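The Apple Goes Back on the Shelf

Posted in November by Vilmos Deák
6 min read
Print this post | E-mail this post

My job, when I explain it to relatives, is that I help a robot practice putting things away. They nod and ask what it can put away so far. I change the subject to their gardens.

The longer version is that we're collecting examples. The learning system wants to see a task done over and over, each time a little differently, with every joint position and every camera view written down while it happens. Then it chews on all that overnight and comes back in the morning with opinions. My part comes before the chewing. I set out the fruit, start the recording, watch the arms move, stop the recording, and write down whether that one was any good. Then I move the apple four inches and we go again.

The target for this round is 1696 usable episodes. The important word there is "usable." I've been at it long enough to know that recorded and usable are cousins who don't talk much.

We're doing bedrooms at the moment. The last round was kitchens, and I was sick of kitchens, so I voted for the change without thinking about what a bedroom is. A bedroom is a bed with a narrow strip of floor around it. You have a full-size humanoid, its cables, a shelf it has to face squarely, and a mattress that wins every argument about space. I spent most of the first afternoon learning where I could stand. The answer is the doorway.

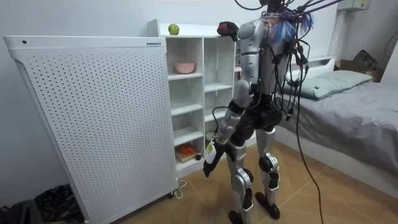 Ramau, which is what we call the recording software (it was the name of a folder on somebody's laptop, and it stuck), gives each episode a number and a little box for comments. The box holds up to 500 characters. I thought that was stingy when I started. Now my comments look like this:

1041: fine
1042: fine
1043: approach too high, kept anyway
1044: my fault
1045: fine
1046: sneezed, arm did not care

I do recommend writing something every time, even if it's "fine." On the kitchen round I left the box blank for a whole evening and promised myself I'd fill it in from the video later. I did fill it in from the video later. It took two days and I came out of it with a worse personality.

The instructions we give the system are short, plain sentences, the kind you'd say to a guest who offered to help. Move the apple to the left. Put the apple in the bowl. You'd think the hard part would be the hand, and the hand is hard, sure. But I lose far more episodes to the sentence. If I type "put the apple in the bowl" and what gets recorded is an apple placed very neatly next to the bowl, then I've just taught an expensive machine that "in" means "near." It'll believe me, too. It has no other friends.

So before saving I read the sentence out loud and compare it to what I just watched. Out loud, alone, in a bedroom doorway. "Move the apple to the left." Yes. Save.
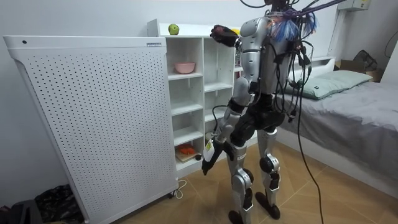
Arm up at shelf height, apple on top, bowl in its cubby.

Then there's the question of how much to change between episodes. Change nothing and the system learns one motion by heart, like a kid who can play exactly one song on the piano. Change everything and it learns a sort of general fog. I go by a sheet that Irkar wrote for the kitchen round (Irkar is a two-desk outfit that does our planning, and both desks are very sure of themselves). The sheet says to vary object position often, object type sometimes, and furniture rarely. I've added a line of my own in pencil: vary lunch.

Fruit turns out to be a good teacher and a bad employee. It's the right size, everyone knows what it's called, and no two pieces sit quite alike. But it has a schedule of its own. You start a week with one set of objects and end it with another set that has the same names. I asked whether we should swap pieces out as they age, and the answer from Irkar was that real homes have old fruit in them. I can't fault the reasoning. I've seen my own kitchen.
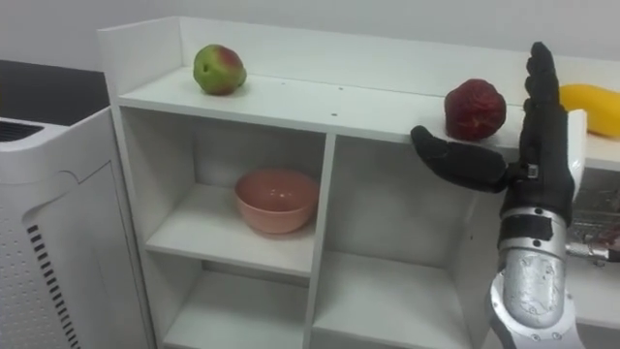 The head view is the one I check most carefully, because it's the one the system leans on when it decides where to reach. The room view is for me. It tells me whether the feet have crept, whether a cable is getting ideas, whether the whole body is square to the shelf. But if the head camera can't see the thing we're asking for, the episode is a lie with good lighting. I've thrown out perfectly graceful reaches because the hand covered the apple for most of the clip. It hurts every time — you sit through the whole thing, it looks lovely, and then you click the red button.

As of last night the count stands at 1077. That's after the cull, so I'm allowed to be pleased about it. If I keep up the pace I'll be done before the end of the month. I've written that sentence about previous rounds as well, and the archive of this blog is searchable, so please don't.

A reader named Van den Broek wrote in after the kitchen post to ask why we don't just do all of this in simulation. We do some. Simulated apples are terrific. They never bruise, and they stay where you put them. Then you take what the system learned to a real shelf and it reaches with total confidence for a spot slightly behind the apple, and there you are, back in the doorway.

Next up is the lower cubbies, which means bending, which means a new set of starting poses and probably a new set of comments in the "my fault" family. I'd like to get the first batch in before dinner. The bowl stays where it is for now.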